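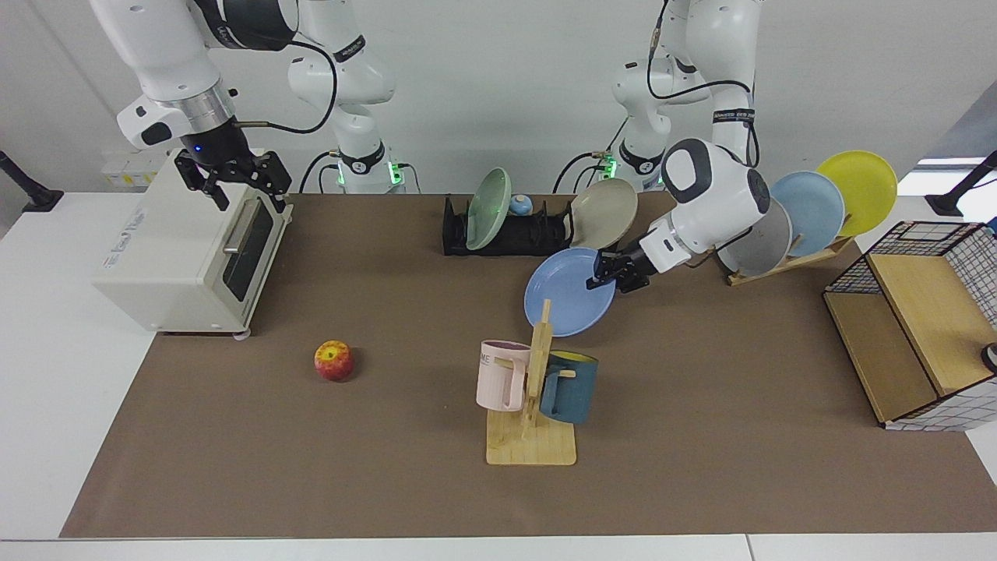
Kitchen cell, plate trial: left gripper holding the light blue plate by its rim, right gripper open over the toaster oven.

Gripper comparison project – minutes of review meeting, 11th December

Present: Shirley Chan (chair), Clifford Fraser, Ravinder Caron, Deepak Semwal
Apologies: Shirley Lapointe
Minutes: Clifford Fraser

1. Minutes of the last meeting
Agreed as correct, except that item 4 should have said "left arm". Clifford to amend.

2. Actions brought forward
Ravinder has replaced the worn finger pads. Deepak has not yet moved the logs to the shared drive and will do so this week. The spare wrist cable is still on order from Hiebert.

3. Results of the plate and mug trials
Deepak reported on the trials with the Grunatus parallel gripper. The target was 1000 logged grasps across plates, mugs and the apple. The total so far is 681. Work stopped for two days while the left arm was recalibrated.

Rim grasps on plates are going well once the plate is clear of its neighbours. Most of the trouble comes at the moment of lifting out of the wooden plate rack, where the plates stand close together and a finger can catch the next one along. There were 56 failed grasps in the plate set and Deepak put the greater part of them down to this. He has marked each one in the log with the plate colour and rack position.

Shirley C asked whether the black dish rack gave the same problem. Deepak said less so, but there were fewer attempts there and he would not want to compare the two yet.

Ravinder noted that a plate held by the rim can swing slightly when the arm stops quickly. He would like the stopping speed brought down for plates only. Clifford was against changing it half way through a set. Agreed to finish the set at the present speed and run a short one afterwards at the lower speed.

Mugs: no change to report. The mug tree moved on the paper mat during two pulls. Clifford suggested fixing the base down. Shirley C preferred to leave it free, as it would be in a kitchen. Left as it is for now.

4. Toaster oven door
The right arm is to be used for the oven so that the left can keep hold of the plate. Opening the door by its handle has been tried 3 times only, all under manual control. Ravinder thinks the fingers are a little short for a good hold on the bar. He will try the longer set before anything is automated.

5. Second gripper
The Triratia gripper is due before the break. Clifford has read through the controller notes and expects to need a new mounting plate. Fevodgate have quoted for the part and Shirley C approved the cost. Same objects and same layout to be used for both grippers – Deepak to measure the positions on the mat and write them down before anything is cleared away.

6. Camera
Deepak said the far row of plates is partly hidden by the left forearm in the fixed view. A second camera was discussed. No decision; Ravinder to check whether the controller has a free port.

7. Any other business
Clifford asked that the paper mat be replaced when it creases. Rolls are in the tall cupboard.

Actions
DS – move logs to shared drive; measure and record object positions
RC – longer fingers for oven door; check controller port
CF – amend last minutes; order mounting plate from Fevodgate; chase Hiebert for cable
SC – send these results to Shirley Lapointe

Next meeting: date to be set once the Triratia gripper has arrived.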